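Will a robot ever tidy my front room?

I own 451 books, and on any given Saturday a good few of them are on the floor. So when Manolis Triantafyllou at Trellier offered to show me how machines are learning to clear up, I was on the train before he'd finished his email!

The work is humbler than I'd pictured. You wear a gripper on each hand and pick things up, put them down, then do it again. Manolis reckons 2000 goes at one small job is a decent start.
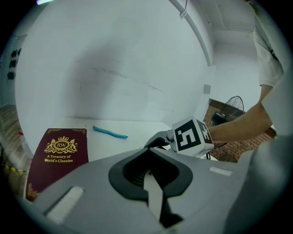

Can a robot clear a table on its own yet?
Sometimes, if it knows the table and the things on it. Swap in a different book or move the lamp and it may well get stuck.

Books are a pain, apparently. A hardback lying flat gives you very little to get hold of, and it's heavy with it. Soft things are awkward in another way – they squash. Kosmas Margaritis, who looks after the software, told me their arm (it's called Skimby) managed 55 tidy-ups in a row in January and then spent a whole afternoon defeated by a paperback.

I had a go myself and was hopeless. My thumbs kept wanting to join in.
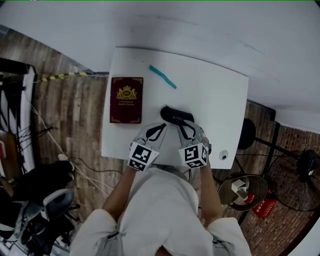
Grippers on, with a glasses case and a hardback to deal with.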